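Cestiso Hand-Held Gripper Kit: Frequently Asked Questions

What is in the kit?
Two hand-held grippers, two data cables, a charging dock, a calibration board and a spare set of finger pads. The recording software is a separate download and is covered by the kit license.

Do I need a robot arm to use it?
No. The operator holds a gripper in each hand and does the task directly. Recordings can be replayed later on any arm fitted with the matching Cestiso end tool.

Which objects can the grippers hold?
Household goods up to 400 grams per gripper. Soft packaging and rigid cartons are both supported. For puffed bags, close the fingers on a sealed edge and stop when the pads meet resistance. Full closure on the body of the bag may burst it. 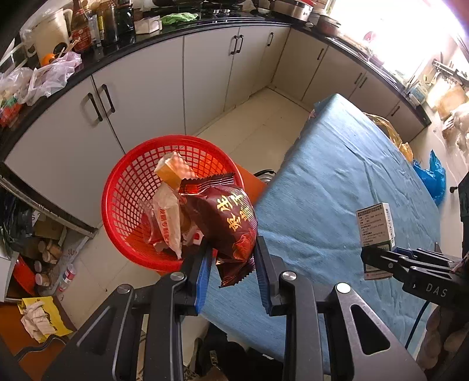 Trison Field Tools Group, Customer Support

The ribbed blue pads on the inner faces of the fingers are the standard type. Snack packets and small boxes like the ones being held at this table need no change of pad. Smooth pads are sold separately for glassware and polished metal.

Can the kit be used in an ordinary kitchen?
Yes. Move loose plastic bags away from the linkages before recording. A wrinkled tablecloth is acceptable, but it can shift when an item is dragged across it. Lift items clear of the cloth where possible. A bright window behind the work area may wash out part of the recording; lower the blind or turn the table if the preview shows white patches.

How long does a charge last?
The dock supplies each gripper with 195 minutes of recording time. The status light turns amber at low charge and the current file is saved before shutdown.

How often should I calibrate?
At the start of each session, after a drop, and after any pad change. Place the board flat and follow the prompts.

The software reports error 1205. What does it mean?
The finger position sensor has lost its zero point. Open the fingers fully, hold for 2 seconds and restart the session. If the error returns, check that the cable is seated and is not pulled tight at full reach.

How do I clean the pads?
Wipe with a damp cloth and mild soap. Do not use solvents. Pads with worn ribs should be replaced as a pair.

Is the older Chacko dock compatible?
It will charge the grippers but does not transfer files.

Who handles returns?
Send the serial number and a short description of the fault to Frida Briem at the support desk. Bulk orders and site licenses go to Themis Manolakis. Units returned without their cables are repaired but cannot be tested for transfer faults.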